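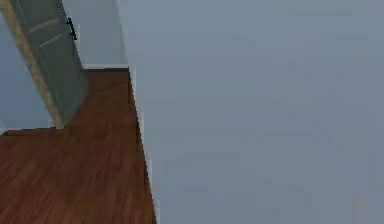 Notes from the simulator

For the last months I have been trying to teach a navigation policy to find doors and go to them, using only camera pictures made in simulation. My supervisor Kerttu Ahonen asked me in March why the agent was so good in corridors and so poor at the end of them. I did not have a good answer then. Now I have half of one.

The task is simple to say. The agent gets a goal such as "go to the door and stop in front of the handle", and it must choose small steps and turns until it decides to stop. My first policy, which I call Kellar, looks at one picture at a time. The second one, Surell, has the same network but it also keeps a short memory of the last 11 pictures. I trained both on the same rooms and tested them on 2743 episodes that they had not met in training.

I expected that memory would help everywhere. It did help, but mostly in one situation: when the agent is very near to a wall. A plain wall that fills half of the view gives almost no information, and Kellar often begins to turn left and right there until the episode is over. Surell remembers that a handle was visible a moment ago and continues towards it. When the view was wide and clear, I could hardly see a difference between the two. 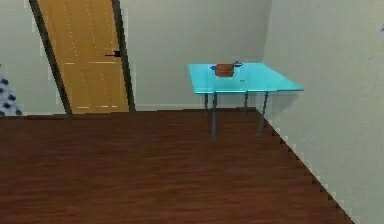 Stopping is the part which still gives me trouble. The agent must judge how far it is from the goal, and I had believed that it used the size of the handle for this. So I made a test where I hid different parts of the picture and looked at how the stop decision changed. With a closed door like the yellow one, the small black handle mattered less than I thought, and the line where the dark door frame comes down to the floor mattered much more. Ultan Kavanagh suggested that the floor line is simply easier to find at low resolution, and I think he is right. But our renderer draws some of these lines badly. The bottom of the right wall comes out like a small staircase, and I worry that a policy which trusts such edges will learn something about the renderer and nothing about rooms.

To check this I rendered the test rooms again with smoother edges and changed nothing else. Surell became worse at stopping, and Kellar did too, by a smaller amount. I did not enjoy this result, but it is quite clear. I am now training again with both kinds of rendering mixed together, and it takes long because we share the machine with the Dundberg project.

If somebody has done a similar masking test for stop decisions, please write to me. I would especially like to know how you filled the hidden parts. I used the mean colour of the picture, and on a pale wall this may be too kind to the policy.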